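Best way to fold dark pants so they stack and don't pick up fleece fuzz?

Asked 28 May 2020 by birna_k
Viewed 114 times, 2 answers

Trying to get laundry folded on the bed before the kids wake up. Every time I fold navy or black stuff it ends up covered in light fuzz, and the stack falls over by the time I get to the dresser. Leggings are the worst, also thin work pants. Bed has a fleece throw on it pretty much year round. Is there a fold that holds? Don't want to buy a folding board.

Answer from Akosua Issahaku
Accepted

Long way first, always. Lay them flat, one leg on top of the other, smooth from the waist down with your palm. Tuck the crotch point in so you get a straight edge. Then bottom up to just short of the waistband, then in thirds. It should stand up by itself, if it flops you left air in it, so press and redo.

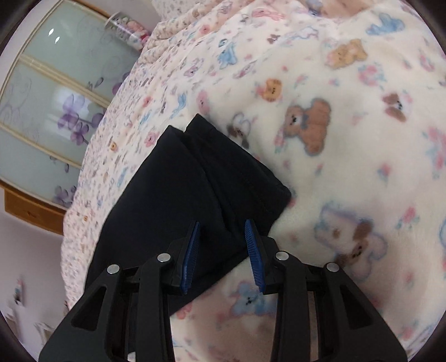 For fuzz — turn them inside out before you fold, not after the wash, before it. Then whatever sticks is on the inside and who cares. New fleece sheds a lot more, mine calmed down after a few washes on its own. Dont wash it with the darks!! Lost a good pair of black slacks that way, never got it all off.

Also do darks first while you still have patience. Squared corners matter less than people say, a bit rumpled is fine, the drawer flattens it.

Answer from kelter82

just put a sheet over the blanket? or fold on the table. I roll all mine anyway, takes 2 seconds and they dont fall over becuase theres no stack

Comment from birna_k
Table is full of school stuff til September lol. Trying the thirds thing tonight, thx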